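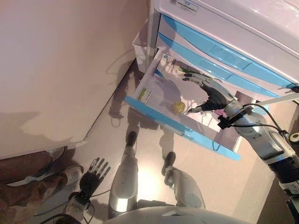
What Drawer Slides Are Rated For

A load rating printed on a storage cabinet usually describes the whole unit. The drawers have ratings of their own, and these are harder to find. Buyers who fill a tall plastic cabinet from the top down tend to learn the difference when a front panel starts to sag.

Most molded cabinets carry the drawer on two side rails cast into the shell. There are no bearings. The drawer rides plastic on plastic, and friction rises with load. Polypropylene also creeps, meaning that it keeps bending slowly under a constant weight. A rail that looks straight in May can have a visible dip a year later with the same contents.

Santosh Tiwari tests household storage at Wadero, a small lab that works for furniture importers. His standard cycle loads a drawer to its stated limit, opens it to two-thirds of its depth and closes it again, eight times a minute. The first check comes at 400 cycles. "Rails seldom fail there," he says. "You see dust, and the pull force goes up."

In the last round, a four-drawer Ilik unit reached 2,246 cycles before the drawer dropped off its rail. A Peeters unit with a ribbed rail reached 3,393. The two drawers had the same wall thickness. Tiwari puts the gap down to the ribs, which spread the load over a longer section.

Full extension is the worst case. With the drawer nearly all the way out, the rear corners push up against the rail above while the front edge of the shell takes the weight. A stop tab limits travel - on cheaper units it is also the first part to snap.

Dry silicone spray lowers the pull force. Petroleum grease should be kept off polypropylene, as it can soften the surface. Zombridge sells a stick-on low-friction tape that fits rails at least a half inch wide. Narrower rails need the tape trimmed, and the cut edge should face the back.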